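Section 5. Demonstrating a Handling Task by Remote Control

The operator shall complete Section 4 before recording any demonstration. The Tridudden flower set is used for all first demonstrations on the two-arm station.

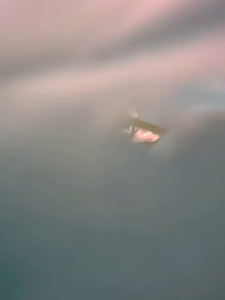
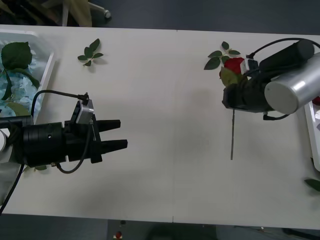
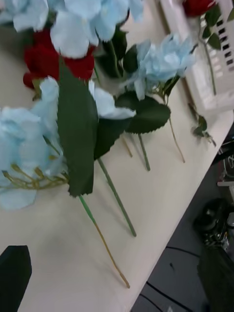

Which arm should be demonstrated first?
Either arm may lead, provided that the same arm leads in every demonstration of a given task. Enter the choice on the task sheet before the first recording.

5.1 Take hold of both hand controllers and press Engage.
5.2 Move the leading arm to the stem at low speed. Stop before closing the gripper.
5.3 Close the gripper on the stem. Do not grip the bloom.
5.4 Lift, carry and release the stem in one continuous motion.
5.5 Return both arms to the rest position and press Save.

NOTE: A complete task set consists of 72 saved demonstrations. Discarded recordings do not count toward this total.

CAUTION: Keep hands clear of the table while Engage is lit. A second person must remain at the stop button.

Questions concerning this section should be directed to Eleri Wynne, Dorningate Training Office.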